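Minutes of the gripper and controller comparison meeting, 6/4/19
Held in the upstairs room at Sturnside
Minutes taken by the Bilholm side this time

Opening

The meeting opened a little behind schedule while the projector was persuaded to talk to the laptop. Thanks were given to the Sturnside people for the soup and the very good bread. The minutes of the March meeting were read and accepted, with one correction: the controller described there as "the older Seixas" should read "the Seixas with the older settings", as the unit itself is the same one we have had all along.

1. Where we are with the simulated trials

The Bilholm group reported that the full batch has now been run, 706 trials in all, shared between the Rarketero controller and the Seixas controller with the same simulated arm and the same two-finger gripper. It was a long job and the meeting was glad to hear it is behind us. The logs have been copied to the shared drive – please read from there and leave the originals alone. Of the whole batch, 39 trials stopped early with a joint limit warning, and these will be kept in a separate folder until we agree what to do with them.

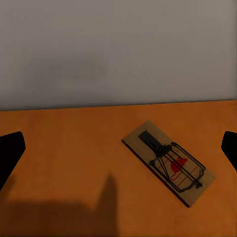

Object choice took up a good part of the discussion. Several members had asked in March for something flatter and more awkward than the blocks and cups, and there was general agreement that we now have it. The mousetrap is a fair test of approach angle, lying diagonally on the orange table with the black fingers spread wide on either side of it, and the wire on top gives a planner plenty to think about. One member felt that a grasp across the board should be scored apart from any grasp that touches the wire, and after some friendly back and forth this was adopted. It was also asked whether the thickness of the board in the model is right. Bilholm will measure a real one and report back.

2. Rarketero and Seixas side by side

The Rarketero controller was felt to be smoother on the way down and slower to close. The Seixas closes promptly but tends to correct itself late, and a few members said they find it uncomfortable to watch, though they admitted that comfort is not one of our measures. The meeting was reluctant to name a favorite on simulated runs alone, and it was agreed to hold off until the closing force settings have been matched. There was a kind word for whoever wrote the Seixas manual, which has improved a great deal since last year.

3. Camera views and lighting

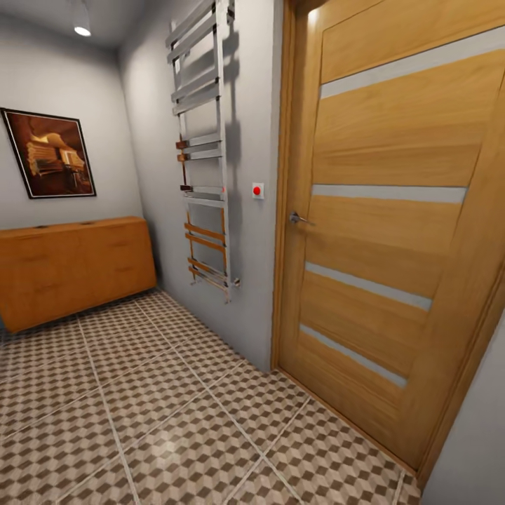
Background settings for the camera comparison were gone over at some length, as this item had been carried over twice and people had been saving up their thoughts. Sturnside's preference is to keep the views plain, while Bilholm would like them as busy as we can stand. The tiled floor with its cube pattern was mentioned as likely to trouble the depth estimate, and the frosted strips in the door were thought worth a check of their own, along with the chrome on the towel warmer. It was agreed to run each camera setting 3 times against the busy background and once against a plain wall, and to leave the lights as they are for now so that we change only one thing at a time.

4. Actions

Bilholm to measure a mousetrap and correct the model if needed.
Sturnside to match the closing force on both controllers before any more runs.
Bilholm to write up the new scoring rule on one page and send it round.
Everyone to look through the early-stop folder and bring an opinion.

5. Any other business

A request was made for a spare set of finger pads for the bench gripper, the present ones having worn smooth at the tips. Approved. The question of a softer pad material was put off to the next meeting, which will be at Bilholm – please bring your own mug, as the cupboard is being painted.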